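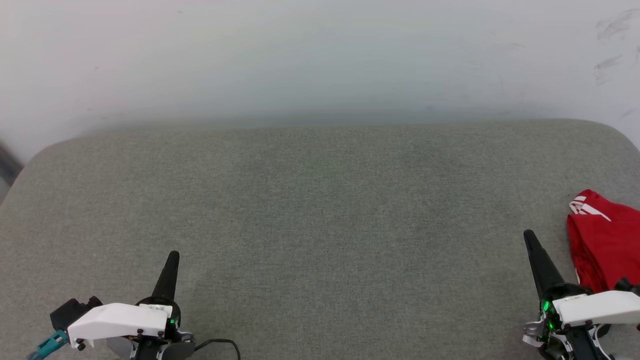 Samico puts two grippers through 1,344 attempts at the laundry

Tatenier, January

Samico has published the results of its first side-by-side gripper trial, a piece of work that involved a great deal of expensive machinery and a great deal of other people's washing.

The trial compared the company's tapered-finger gripper with the older flat-pad model it has sold to packing lines for years. Both were fitted in pairs to the same two-armed robot, run from the same Tustent controller, and asked to pick up, unfold and put down clothes on a soft surface. Over 13 working days the team logged 1,344 attempts. Cotton shirts did well. Socks remain at large.

The tapered fingers managed a clean first grasp in almost 65 per cent of attempts and were clearly better at finding a single layer of cloth. The flat pads preferred to collect everything within reach, upholstery included. They did hold heavier items more firmly, and Samico will go on recommending them for towels, denim and anything in a box.

Upholstery was chosen because most gripper tests take place on hard tables, where cloth is at its most obliging. A seat gives way under the fingertip, and the Chiang force sensors used in the trial needed 2 rounds of recalibration before they stopped reporting the cushion as a garment.

A second trial, comparing wrist cameras, starts in the spring. The tapered fingers go on sale at the same time, in black. Samico is considering other colours and has been for a while.

The full results tables, including the socks, are available on request from the Samico press office in Tatenier. Demonstrations can be booked for any Tuesday afternoon. Visitors may bring their own laundry, clean.

Ends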